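Unit 6: Natural stone as a worktop material

Course notes, Interior Materials II
Instructor: Eirini Tsolakis

6.1 Scope

Unit 5 dealt with engineered surfaces. These notes cover marble, with granite brought in for comparison. Soapstone and slate are left to the reading. Students who missed the sample session should look at the offcuts in the tray marked Marín before starting the worksheet.

6.2 Composition

Marble is a metamorphic rock made mainly of recrystallized calcite or dolomite. The veins are mineral impurities (clay, iron oxides, graphite) that were present in the original limestone. Calcite has a Mohs hardness of 3. A steel knife blade is harder than that and will scratch it. Granite contains quartz and feldspar and falls between 6 and 7 for practical purposes.

The trade uses "marble" loosely. Any stone that takes a polish may be sold under the name, including some limestones and serpentines. Ask for the petrographic name on the data sheet and do not rely on the showroom label.

6.3 Etching and staining

These are separate faults and are often confused in client reports.

Etching is a chemical change. Acids in lemon juice, vinegar, wine and some cleaners dissolve calcite at the surface and leave a dull mark. A sealer does not prevent it. Light etching on a honed surface is hard to see; on a polished surface it shows at low viewing angles.

Staining is absorption. Oil, coffee or rust enters the pores and darkens the stone. A penetrating sealer slows this down. Most oil stains can be drawn out with a poultice left under plastic film for a day or more, then allowed to dry fully before removal.
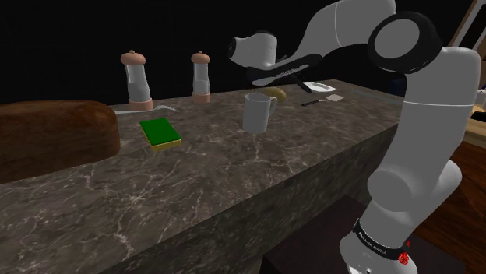
6.4 Finish

Polished: closed surface, strongest color, shows etching most. Honed: matte or satin, hides wear, takes up oil a little faster. Leathered: textured, less common on marble, harder to wipe clean.

The finish should be settled before the slab is cut. Refinishing in place is possible but produces slurry, and the edges rarely match the field.

6.5 Thickness, support and joints

Common slab thicknesses are 20 mm and 30 mm. The thinner slab is often given a mitered edge to look heavier. This adds a glue line along the front, which should be inspected under raking light on delivery.

Unsupported overhangs must be checked case by case. For this course, use the following limits:

20 mm slab: 220 mm
30 mm slab: 355 mm, with brackets from 250 mm upward

Inside corners of sink cutouts need a radius of at least 10 mm. Square corners concentrate stress, and cracks commonly start there during transport. Place joints away from the cutout where the run allows. Vein direction across a joint is agreed with the client on a dry layout, signed and kept with the job file.

6.6 Worksheet

Use the Grindside plan set, sheet 3. The island top is drawn in 20 mm polished marble with a seating overhang of 534 mm on the long side.

a. State whether the overhang is within the limits in 6.5.
b. Propose a revised support detail and draw it at 1:5.
c. Recommend a finish for a household that cooks daily. Justify in no more than 150 words.
d. Write the care note to be left with the client.

Hand in to Piyumi Haque by the end of April. Drawings on A3, folded. Late work goes through the department office.

Reading: course reader, chapters 8 and 9. Chapter 10 is optional.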